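3.2 Booking lead time and guest numbers

The second part of the study looks at how far in advance the hosts of private parties reserve their entertainment. We used the booking records of Sirnemico, a rental firm which offers bouncy castles, karaoke sets and small stages in the town of Petchrat and the villages near it. After removing double entries and cancelled orders, 104 bookings were left for the analysis. All of them were for events with at least 30 guests.

For each booking we noted the day of the order, the day of the event, the type of equipment and the number of guests as the host had estimated it. The estimate is known to be too high in many cases, and we did not try to correct it. Weddings were reserved much earlier than birthdays. The median lead time for weddings was 60 days. Karaoke sets were often ordered in the last week before the event, also when the party itself was large.

A difficulty is that Sirnemico changed its order form in March, when the Wasudix calendar was introduced. Orders from before this change have no field for the type of venue. We therefore left the venue out of the model and return to it in Section 4. 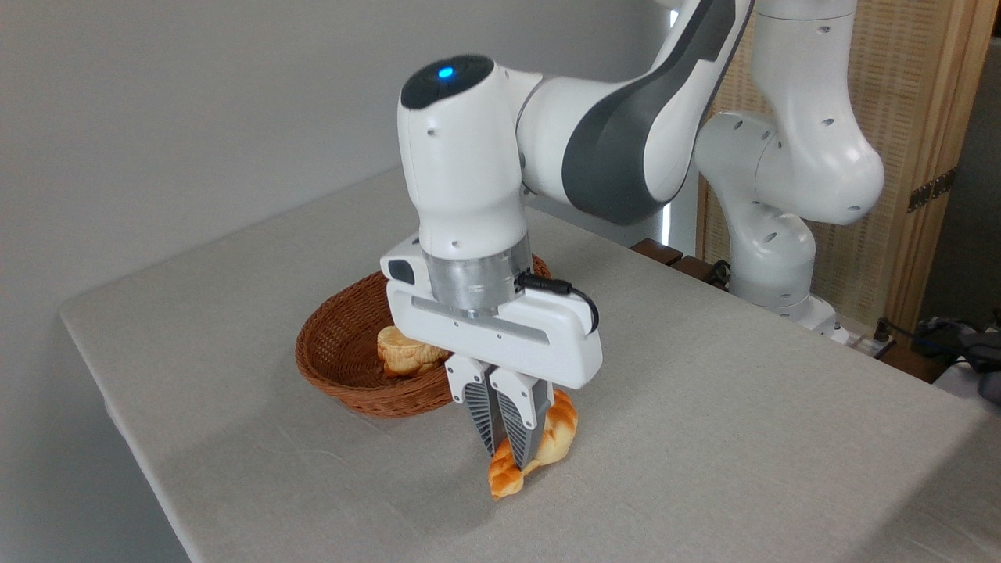 Food and Table Service

Figure 3. A robotic arm with its gripper closed around a twisted bread roll, over a cloth-covered table.

Catering was ordered together with the equipment in only a small part of the bookings. Hosts who did so usually chose a cold buffet, and they reserved earlier than the other hosts with the same number of guests. The group is too small for a separate test.

Related items
Price lists of party rental firms in small towns
Kernura: a survey of some 2000 party hosts
Noise rules and the outdoor stage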